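Stop skipping the boring hour

Quick one this week, I've got a gripper in pieces on my desk and a call at four.

My position, which I've been shouting across the lab since June: setting up an arm cell in simulation deserves the same care as bolting one to a floor. Same checks, same log, same grumpy person with a clipboard. People treat the simulated cell like a scratchpad. Drag the arm in, drop some furniture, hit run. Then three weeks of grasp results nobody can explain and a meeting about it.

We had that meeting. Monday, 60 minutes, no coffee. Irena Michalski had run 741 pick attempts on soft seating and the numbers were garbage. Good on the table, fine on the shelf, terrible on chairs. Everyone had a theory. Perception. The planner. Somebody blamed the seed, somebody always blames the seed.

It was the base. The arm's base had been placed by eye, a hair below the floor, and rotated a few degrees from what the config claimed. On a flat table you get away with that. Put a small object in the middle of a seat, with an armrest on each side and a backrest leaning over the top, and the wrist has to come in from one narrow direction. A few degrees is your whole margin. Gone.

Would you ship a real cell like that? No. With a real one you shim the base, you put a dial indicator on it, you write the number down and sign next to it. Gertraud Zwahlen looked after the two palletizers at Kollell before she came to us and she still has the habit. First thing she asked Irena was "where's the sheet?" There was no sheet. There had never been a sheet.

So now there's a sheet. Mine, ugly, one page. Base pose, measured, not typed from memory. Tool center point, checked against the finger tips with the fingers open and again closed. Joint home. Collision shapes switched on so you can see them — this one catches more than the rest put together. Contact settings on whatever the object sits on. Gravity, yes gravity, don't laugh. 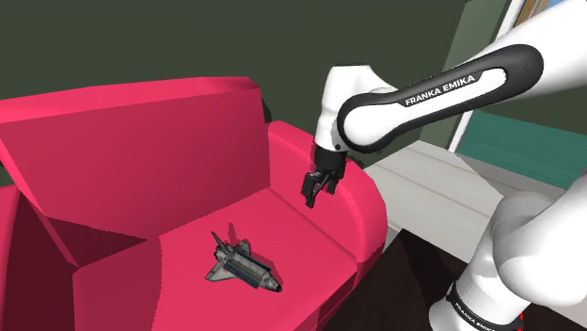 The collision shapes thing deserves its own paragraph. What you see rendered and what the physics engine bumps into are two seperate objects. Chairs are the worst. Somebody imports a nice armchair, the importer wraps the whole thing in one convex blob, and now the hollow where you sit is solid as far as the fingers are concerned. Object hovers or gets spat out sideways. Or the fingers stop well short and the log says grasp failed, with no hint why. Break the chair into slabs. Back, two arms, seat. Ten minutes. Blocky is fine, blocky is honest geometry.

And small objects with fins, wings, handles, anything thin. Same deal. Check the shape the gripper is going to meet, then decide where to grip.

The push back I get is from the Brallelberg office mostly. It's free to rerun, they say, so why fuss, just throw more attempts at it. Sure. Nothing breaks when a simulated arm goes through an armrest. No torn cable, no fault light, nobody yelling. That's exactly why I fuss! A real machine complains when you set it up wrong. The Moser cell downstairs trips its protective stop if you breathe on it, and I used to hate that, now I'm kind of grateful. The simulated one smiles and hands you a spreadsheet.

Where they have a point: the sheet takes time. I said an hour, it's closer to 70 minutes if the scene is new and you've never seen the furniture before. For a throwaway test, skip half of it, I do. But anything that ends up in a report, or gets copied to the next project (and everything gets copied to the next project, the Purkex scenes are still in there with wrong friction), do the whole page.

Irena redid hers. Fixed base, slabbed chairs, tool point off by a finger pad thickness so she fixed that to. Ran 496 of the old attempts again over a night. Chairs are still harder than tables, they should be, but now when one fails you can open it up and see what it hit.

Gertraud wants a column for who signed. I've been resisting, no good reason, I just dont like signing things. She'll win. Sheet's on the shared drive under cell setup, if you add a line put your initials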